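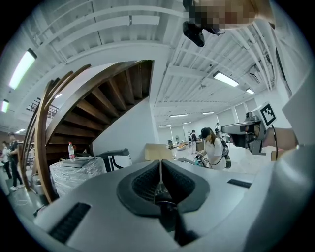 Ultcombe, Thursday, late

My knees are telling me about the spiral staircase tonight. I love that thing, I really do, the way the brown treads fan out and the wooden handrail curves down along the outside, but whoever drew it never had to carry a carton up it. I went up and down all day, mostly for things I'd left on the wrong floor, and by mid-afternoon I was stopping to hold on to the black railing at the top and pretending to admire the beams.

They are worth admiring, mind you. I'd forgotten how handsome the ceiling is, all that white paint with the joists showing through, and with the strip lights on right to the back of the room you can see every join. The lights are a bit harsh for my taste. I'd like a couple of lamps down there before winter, something with a warmer colour, and I've written to Gautier to ask what they have in stock — no answer yet, but I only wrote at lunch.

The Nutanon order is mostly sorted. 274 pieces on the docket and I ticked off all but 19, and I'm fairly sure the missing ones are in a carton I've already shoved behind something. I'll look tomorrow with fresh eyes. The white box under the stairs is staying in its plastic until I've decided where it lives, and in the meantime it has become the place where everybody puts things down, me included. There was a water bottle with a red label standing on it most of the day. I must have walked past it a dozen times meaning to move it.

Stedura rang to say the shelving will be another week, so no shelves, and the wall beside the stairs stays bare and white a while longer. I was cross for ten minutes and then rather pleased. It's a lovely wall.

Had soup for tea, the last of the pumpkin, and toast with too much butter. Must remember to take the tape measure back down in the morning, and my good scissors, and to ring Stedura about the brackets.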